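Au Drelovex, une table quadrillée pour apprendre à ranger

17 décembre 2019

Il faut pousser la porte du Drelovex un matin de décembre, quand la buée n'a pas encore quitté les vitres, pour comprendre l'attachement des habitués à leur grande table. Recouverte de papier kraft brun et découpée en cases par des bandes adhésives bleues, elle sert depuis juin aux ateliers de rangement de l'association Flekanus, qui a déjà reçu 162 inscrits, petits et grands confondus. 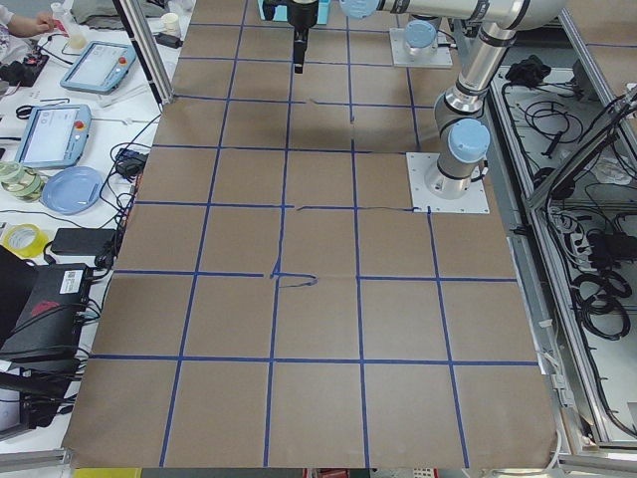
L'idée est toute simple, et c'est sans doute ce qui plaît tant : à chaque case son objet, à chaque objet sa case, et l'on recommence aussi souvent qu'on en a envie. Les lignes bleues ne sont pas toutes parfaitement droites, il y a des plis dans le papier, et l'on s'y fait très bien (les plus jeunes y voient volontiers des rues et des carrefours). Le plan de travail blanc, juste à côté, accueille tout ce qui n'a pas encore trouvé sa place, et ce n'est pas peu dire !

Pour remplir les cases, Flekanus a lancé une collecte de jouets avec la boutique Zostosport, qui a gardé un carton près de sa caisse tout l'automne. Résultat : 1283 objets récupérés, dont 1053 en assez bon état pour resservir. Le reste attend des mains patientes et un peu de colle.
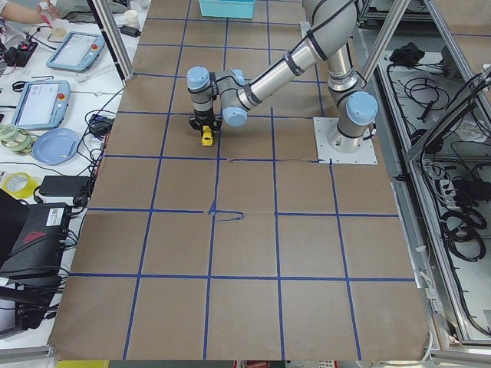
Le bac turquoise, au bout de la table de rangement du Drelovex.

Les séances durent une petite heure et se terminent toujours par un goûter, auquel le salon de thé Panyasiri contribue généreusement avec ses biscuits au gingembre. On y parle de jouets, de greniers, de tiroirs qui ne ferment plus, et l'on repart souvent plus tard que prévu.
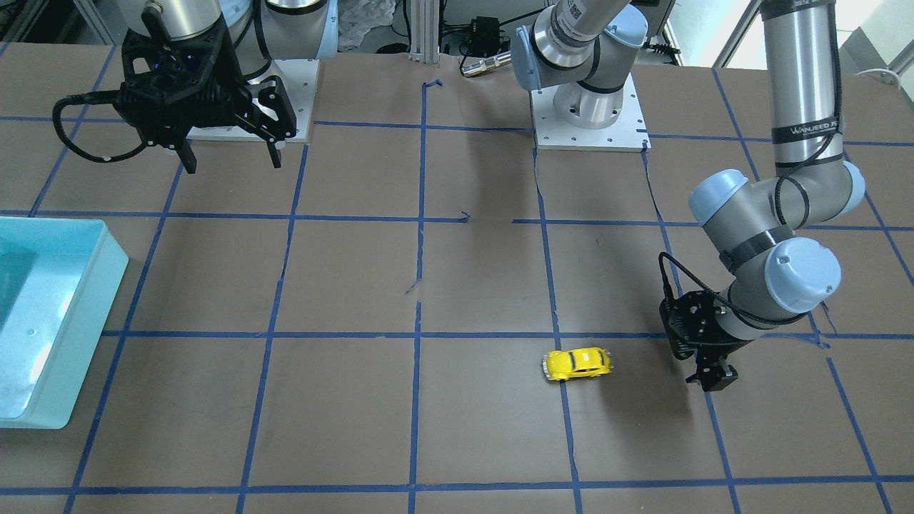 Parmi les jouets, les petites voitures gardent la faveur du public, surtout celles aux formes rondes qui rappellent aux grands-parents les routes de leurs vacances. Une partie de la collecte sera proposée lors d'une vente de quartier, où l'association attend environ 200 visiteurs. Les ateliers reprendront après les fêtes, l'inscription reste gratuite et se fait directement à l'accueil du Drelovex.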